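20/10/2019
By Estela Aravena

Wollham to get evening bus after long campaign by students

Students who live in Wollham will have a late bus home from next month, after the town council agreed on Thursday to pay for a trial on the Karklow line. The last bus now leaves Karklow at 6:40 in the evening. The new one will leave at 9:50, from Monday to Friday, and will stop also at the hospital and at the old market.

The request came from a group of students at the technical college in Karklow. They collected 3,094 signatures in the spring and brought them to the council in two shoe boxes. Many of the people who signed are not students – they work in shops or at the hospital and finish their shift after the last bus is gone.

"I have classes until eight on three days," said Rocío Alarcón, who studies accounting in her second year. "My father picks me up, but he gets up at five for his work. It is not fair to ask him every time."

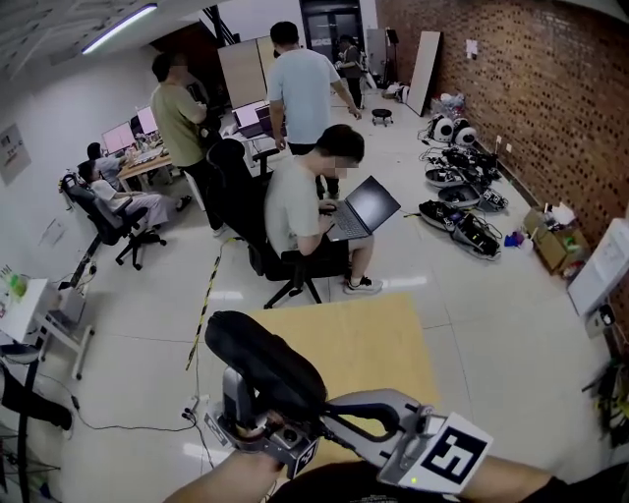
The trial will last until the end of June. A single ticket costs the same as in the daytime, and the monthly student pass is valid too. The bus company, Saavedra, will use one of its smaller buses and says it needs 377 passengers per week to keep the line open after the trial.

Not everybody in the council was in favor. Delia Bustos voted against the plan and said that the money is needed more for the road to Pritden, where the surface is in bad condition since last winter. She asked that the passenger numbers are made public every month, and the council accepted this.

Residents of Mill Street have also asked that the bus does not wait there with the engine running. Saavedra answered that the drivers will take their break at the station in Karklow.

The timetable will be posted at all stops before the end of October. Passes can be bought at the station office, which is closed on weekends.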